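How to Cook Sausages Without Splitting Them

Most advice on split sausages is folklore. Prick them, don't prick them, boil them in beer first. I have tried nearly all of it and I don't buy much of it.

Start with the pan. Put the sausages in cold, with a teaspoon of oil, and set the burner to low. Recipes that tell you to "sear for color" over high heat are the reason your casings burst. Turn them every few minutes. A thick pork link wants 20 minutes or more, whatever the packet claims.

Skip the pricking. Fans say it lets out steam – it also lets out fat.

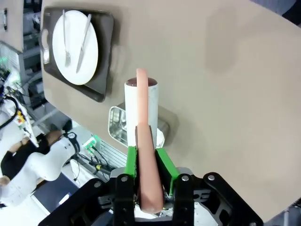 Page last changed: April, by Szu-yu Wei

Smooth pink sausages are often sold already cooked. Read the label. If yours are, you are only heating them through, and eight minutes on low is plenty.

Should you rest them? I doubt it matters much. Check raw ones with a thermometer: 160°F in the middle for pork or beef, 165°F for chicken. Color tells you very little.

Print this page | E-mail this page
541 shares | 8 comments

Recent how-tos
Do You Need to Rinse Rice?
Cast Iron and Soap
Freezing Cooked Onions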